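**September, 11:40 pm**

Bad one. Writing it down before I sleep or I'll get the order wrong tomorrow, and tomorrow I have to write it up properly for Kendley with times and everything.

Short version. The right finger has been slipping and the recordings have been lying about how wide the grip is. Don't know for how long. And the arm over at Skullside crushed a box this afternoon and then wouldn't let go, and it was my recordings it learned from.

Long version.

Got up late, coffee, straight to the table. Plan was boxes all day. Pick up, stand it upright, let go, move it, again. I like box days normally. Plush days are worse, everything squashes and you never know if you really have it or you just have a handful of fur. Boxes are clear. You have it or you don't. The dark gray fabric one is the best of them, good corners, doesn't slide on the marble.

First hour fine. Well, I thought fine. Then a click. Small, when I closed on the box, like a pen cap. I closed again, no click. Did the next one, no click. Did what everybody does and kept going. I should of stopped there and that's going in the report too, I'm not leaving it out.

Clicked again a while later and this time I felt it in the handle. The left side shut the way it always does, the right came in a hair after. Closed it empty and watched. They meet. Opened it. Closed it fast. They meet but they don't meet in the middle. Did it again to be sure I wasn't making it up, because I've been tired all week and I've been wrong about noises before (the fridge, that time).

Message came in while I was standing there doing this. Skullside had a stop. All it said at first was "arm fault, whose box data is in this build?" and my stomach went. Mine. Almost all of it.

Phoned them. What they told me, as well as I can get it down:

They'd loaded the new build in the morning and were running the usual table test. Box on the table, arm goes down, fingers close. Fingers kept closing. The build had learned to ask for a width that was too narrow for the box, so it squeezed, the box buckled, and the motor sat there pushing against it. Force limit should have backed it off. It didn't, the limit had been turned up for some heavier job the night before and not put back. So two things wrong at once, and only one of them is mine. Then they told it to open and it wouldn't, because as far as it was concerned the fingers weren't where it thought they were and it threw a position error and held. Holding is what it's meant to do on an error. With a box in it, fine. With a hand in it, not fine.

And there nearly was a hand. The tech reached in for the box. Had it between two fingers – his, I mean – before somebody hit the red button. He's ok. Nothing pinched, nothing touched. But he reached in with the power on and the thing still loaded, and I keep thinking about that more than about the data. I would have reached in. I reach in all the time here, mine only closes when I squeeze it so there's nothing to be scared of, and you get the habit.

They asked me to check my end and hold off recording for the build. I said I'd already heard something. Silence on the phone. "When?" This morning. "And before this morning?" I don't know. I said I don't know and that's the truth and it sounded terrible.
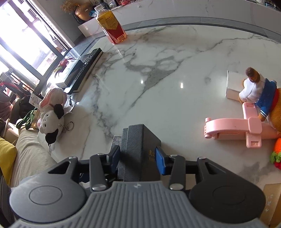 So the rest of the day was checking. Put the calibration block in, closed on it, read the number. Off by 2 mm. Took it out, put it back, closed slow. Spot on. Closed hard, the way I do after an hour when I'm bored. Off by 3 mm. There it is. Soft grip reads right, hard grip reads wrong, and the calibration I do every morning is a soft grip because I'm being careful. Of course it passes. It's passed every morning since the summer.

Pulled the thing apart on a towel. It's the pin on the right linkage, far as I can tell. There's play in it. Wiggle the finger with the handle locked and it moves, and the encoder sits on the other side of the play so it has no idea. Handle thinks one thing, fingers do another. The left one is tight. Put a spot of paint marker across the pin and the arm so I can see if it turns. Should have had one on there from the start. The unit came from Thongsuk secondhand from another site and their sheet says "pins checked", no date, no initials, nothing.

Is it wear or was it like that when I got it? Need to know and can't tell by looking. Going to matter a lot to how much has to be thrown out.

Then the horrible part, going back thru old episodes. There are 2,000 of mine in the build. I wasn't going to watch them all tonight. Wrote a dumb little check instead: same box, same known width, compare what the encoder says at the tightest point. If it says narrower than the box is, something moved that shouldn't. Only works for the hard things, the plush ones can't be checked like that, they squash to whatever.

Ran it. 196 flagged. Sat and looked at that number for a bit. Could have been worse, could have been the lot. Then opened some of them to see and they're bunched, nearly none in the early ones, more and more lately. So wear, I think. Getting looser. That's sort of good news? Means the old ones are probably usable. But it also means a smaller slip earlier on that my check isn't picky enough to catch. Run it again tomorrow with a tighter tolerance. Don't do it at midnight.

Watched one of the flagged ones three times over. You'd never see it. Looks like a perfectly nice pick. Box comes up straight, goes down straight, I even remember being pleased with that stretch. The pads cover it, they've got give in them, they just take up the difference. On the arm there's a motor behind it and the motor doesn't give.

Phoned Kendley last. Was dreading it. They were all right, kind of brisk. Want three things: the unit boxed up and sent to the Hirnport office, the list of flagged episodes, and a page on what I heard and when. No blame on the call but I could hear typing. They're pulling the build at all the sites, not just Skullside. Asked if anyone else had clicked. One other person had, apparently, and had also kept going. Felt better and then felt bad for feeling better.

They also said new rule from tonight, nobody puts a hand between fingers on any arm until the power is off and the fingers have been seen to go slack. It was always the rule. Now there's a sign. And the force limit goes back to default at every start, no carrying over from the last job. Glad about that one. I'd have put it first.

Asked about the morning check too. I said it should have a hard squeeze in it, block in, full grip, ten seconds, read it, then a slow one, and the two have to match. They said write that up. So now I'm writing that up as well, me and my big mouth.

No pay for the days without a unit, I didn't ask and they didn't say. Will ask. Rent doesn't know about pins.

Dinner was cereal. Did the dishes for something to do with my hands. My thumb is sore from squeezing the block so many times, right at the joint. Should mention that somewhere too, the handle gets stiffer when you go fast, or my hand does.

Keep going back to the first click. It was maybe an hour in, and I had the box up, and I noticed and I put it down and I carried on. If I'd rung up right then, would they have pulled the build before the afternoon run? Maybe. It was loaded already. They might have said thanks, noted. I can't know. Putting the time in the report anyway, as near as I can get, the episode stamps will give me the minute if I find the one with the jolt in it. Look for that first thing.

For tomorrow:

- find the click episode
- tighter check, all the hard objects, then list to Kendley
- photo of the paint mark before the unit goes anywhere
- pack it in the foam, NOT in the bag
- ask if the spare can come from someplace that isn't Thongsuk
- ask about pay
- message the Skullside tech. Don't know what to say to him. Just ask how he is

Midnight now. Phone on silent. Left the towel and the screws out, moved the cup away from them at least.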